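Workshop notebook – tableware bench
February, started writing 8:40 in the morning, finished well after lunch

Picking up where I left off on the cup and plate business. For anyone reading this who has not been following along (hello, and sorry about the handwriting in the earlier pages, I have typed this one up specially), we are trying to settle on one place setting for the Droldale order, something light enough for small hands and plain enough that it does not look like a toy. Droldale want it for their lunch room, and they want to see a full setting laid out before they say yes to the colors.

First thing, the weights. I finally got the kitchen scale back from Senyo Laryea, who had been using it for his glue batches, and spent a happy half hour cleaning the pan. The stack of plates from the Balport carton, together with the cardboard dividers, came to 2,320 grams. I should have taken the dividers out first and I know it, so please do not use that number for shipping. Without dividers tomorrow. The sample jug, which I only weighed because it was sitting there looking at me, was 598 grams empty. That is too heavy once it is full of water and somebody six years old is pouring. I have written to Davero to ask if they make the same shape in a thinner wall and will stick their answer in here when it comes.

Then on to the layout itself, which is what I really wanted to do today. The question that keeps coming back is how close the cup can stand to the plate. The Droldale tables are narrow, narrower than I had pictured before I went over there with the tape, and with the chairs pushed in on both sides there is not much room for anything to spread out. If the cup sits up at the top right, the way you would set it at home, it ends up almost in the lap of the plate opposite. If it comes down to the side it uses the gap between neighbors, and then you have elbows to worry about. I tried 9 settings down the long bench with masking tape marking the table edges, and the side position is the better one, as long as the cup is tucked in tight. Senyo came by and sat at the end one and pretended to eat, very seriously, with a bread roll. His elbow missed the cup every time until I asked him to reach for the jug, and then over it went. So the jug has to go in the middle of the table and not at the end. I have put that in the notes for Droldale.

Colors. I have gone back and forth on this more than I would like to admit. The first idea was everything in one color, which is easy to order and easy to replace, but laid out in a row it looked like a hospital tray to me. The second idea was a different color for every child, and I still have a soft spot for it, but Asante told us from their own school orders that they had endless arguments over who got which, and I believe them. So we are at two colors, a blue plate and a yellow cup, the same for everyone. I like the pale ones much better than the strong ones. The strong yellow went rather mustard under the bench lights, and the strong blue made the mashed potato look gray (yes, I made mashed potato, it seemed only fair to the plates, and there was some left for lunch).

The pale pair sits nicely on a white top too, which matters, as the Droldale tables are white all the way through the lunch room. I was afraid the light blue would just disappear against it, but the edge does the work. The rim is a touch raised and reads a bit darker than the middle, so there is a line for the eye to find, and you know where the plate stops without having to look hard. 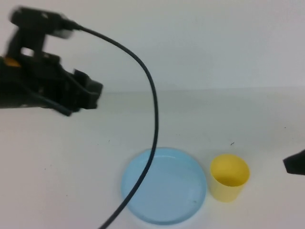
I am keeping the cup on the right, nearly up against the rim, for the version that goes to Droldale. It does look a little crowded when you first see it, and I moved it out by a finger's width a couple of times to see if I would like it better. I did not. With a gap the cup looks as though it wandered off from somewhere else, and close in the two of them belong together.

The taper on the cup is worth a line as well. It is slight, a little narrower toward the base, and that buys some room down at table level where the rim of the plate is. It should help with stacking too, though I have only stacked 2 so far and they came apart easily enough. I would like to try a proper tower, straight out of the dishwasher, when everything is still warm and wants to cling. The old straight-sided ones were terrible for that – we had to run them under the tap to get them apart.

Left to do, in no special order:

Weigh the plates again, no dividers.
Chase Davero about the jug.
Ask Droldale if there are any left-handed children who would want the cup on the other side, and if so whether the staff are happy to swap it or would sooner have everyone the same.
Dishwasher test, hot stack, cups and plates both.
Try the setting with a fork and spoon. I have been putting this off as I have a feeling the spoon is going to want the exact spot where the cup is.
Give Senyo his scale back. He has asked twice.

Masking tape is still down on the long bench, please leave it if you can work around it. If you need the space, mark the corners in pencil before you pull it up and I will lay it again in the morning.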